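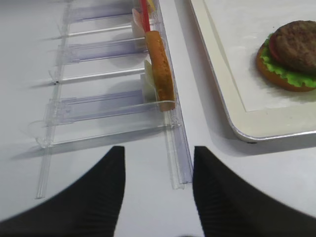
Valwood designs and supplies small fittings for sandwich and burger counters: bun racks, portion trays, liners and the written assembly layouts that go with them. The company works from a single unit with an assembly bench at one end and a cutting area at the other. Most of our work concerns the few inches between where an ingredient is stored and where it is put together. A clear divided rack, with a long roll stood against its side rail, is a typical starting point. The roll can be seen from either side, its lower end sits in the curved lip of the bottom divider, and the divider spacing can be altered to suit other bread without changing the rails.

## What we make

**Racks.** Our racks are supplied under the name Seron. Rails and dividers are cut separately and joined on site or at our bench, according to the order. Clear material is standard. Tinted or opaque panels can be quoted for on request, though most customers want to see stock levels without lifting anything.

**Trays.** The Rahimi tray is a shallow rectangular tray with rounded corners and a raised rim. It is intended for open assembly, where the base, leaf and filling are stacked in the tray and the finished item is closed or wrapped afterwards. The sloping inner walls allow a flat liner sheet to be lifted out from one corner. Trays are supplied in a pale finish so that crumbs and spilt sauce show up during cleaning.

**Layouts.** Each order above 14 trays includes a printed layout for the counter. It gives the position of each container, the order of assembly and the reach distance from the front edge. Layouts are revised once free of charge after the counter has been in use.

## How we work

A new layout is first set out on a plain white top with nothing else on it. Items are placed one at a time and the assembly is repeated until the order of steps is settled. For a basic burger, the usual order is bottom bun, lettuce, patty, then top bun. Lettuce goes below the patty in our standard layout. Customers who prefer it above are given an alternative sheet with the two containers exchanged.
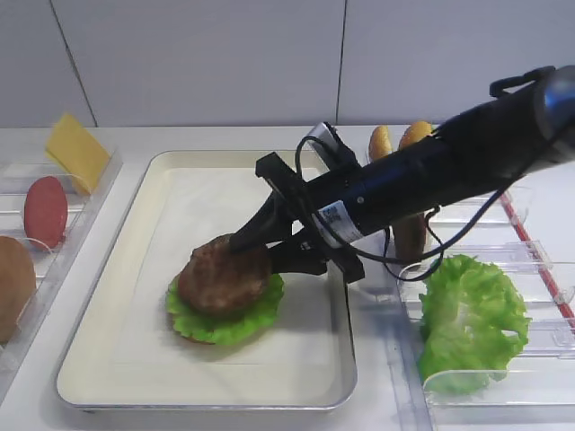

*Burger assembly in a lined tray: patty over lettuce, with the bottom bun beneath.*

Patty placement is treated as a separate step with its own tolerance. The patty should cover the centre of the bun, and the edge of the leaf may extend past it on any side. A patty set too far to one side will tilt the top bun and make wrapping slower. The same rule is applied to long rolls, except that the tolerance is measured across the width only.

Rack and tray fittings are checked on the bench before dispatch. Edges are inspected by hand, dividers are tested for movement in the rail, and trays are placed on a flat plate to check for rocking. A tray which rocks is returned to the cutting area and does not go out as a second.

## Background

Valwood began as the fittings section of Stoterance, a catering supply business, and became a separate company 11 years ago. We still share a delivery round with Stoterance on 2 routes. The current unit holds 2,000 trays in stock, along with rails and dividers in the standard lengths.

## Orders and visits

Rack and tray orders are accepted in any quantity. Non-standard divider lengths are cut in batches, and the order list for each batch closes at noon. Visits to the assembly bench can be arranged through the enquiries form; please give the counter depth and the bread sizes in use. The unit is closed for stocktaking in January.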